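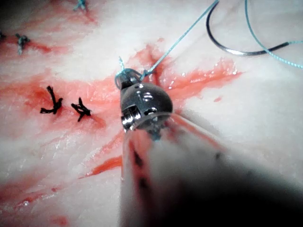
Light blue thread with a small loop around the tip of the jaws, needle at the upper right

Thread makes loops around the jaws and the needle turns in my grip
Clornell Help / Suturing practice / 2,000 views

Nicanor Sotomayor
Good evening to all. Since May I am learning to close a long cut with curved needle and thin thread, and I have two problems which I cannot solve by reading.

First, the thread. When I take it with the jaws, it goes around the tip and makes a little loop there. If I pull, the loop becomes tight and I lose time to open it again. Should I take the thread farther from the short end?

Second, the needle. I am not sure at which place I must hold it. My feeling is that I hold it too near to one end, and then it turns when I push.
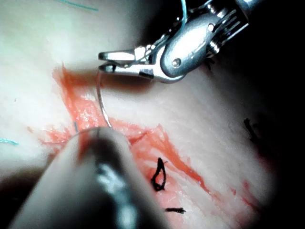

Jaws closed on the upper end of the needle, above the red cut

I would be thankful for advice about both. I practice in the evening, until 9 or so, and I do not have a teacher beside me at this hour.

Urquijo
Hold lower. In your second picture you have the needle by its upper end. That end is where the thread is joined on many needles, and it is the weak place. I was taught to hold it between the half and two thirds of the way back from the point, with the needle square to the jaws. Then follow the curve when you turn it. When you push straight, the needle fights with you.

For the thread, a loop at the tip is normal when you make a knot. When it is not wanted, open the jaws, let the loop fall, and take the thread again with some slack. Please do not pull on it. And leave your short tail short, but long enough to catch easily. In my practice I use 2 cm.

Idora
same problem for me, i just cut and start again with new thread

Nicanor Sotomayor
Thank you, Urquijo. I will try to hold it lower tomorrow. Idora, I did this also, but I have used already too much thread.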